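Motico's Seema Bhatt on what a gripper budget leaves out 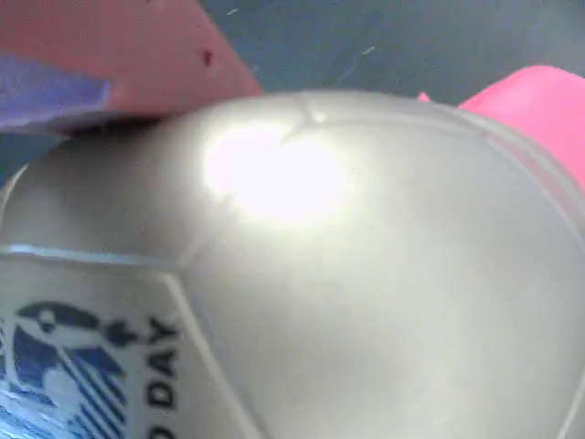
What should a small shop price first, the arm or the gripper? The gripper, Bhatt says, and then the spare pads, and only then the arm.

She runs purchasing at Motico and talks fast, mostly between phone calls. "People come in with one number. The arm. Then February comes and theres nothing left for fingers."

Her own first order from Oravec came to $2,482. Grippers, cables, a mount. Another $600 went on pads she hadnt planned for. "Soft stuff wears. Put it in the budget as a yearly line – don't call it repairs."

Lease or buy? Depends on hours, she says. Under 100 a month she'd lease. Destcombe quoted her both ways and she still has the sheet, marked up in pen.

And round things, balls, bottles? "Ask for a trial with your own parts. Not thier parts. Yours."

She wants a second station by fall, at the Clukside building. Money isn't signed off yet. "I've asked. Ask me again in a month."

– Saoirse Moriarty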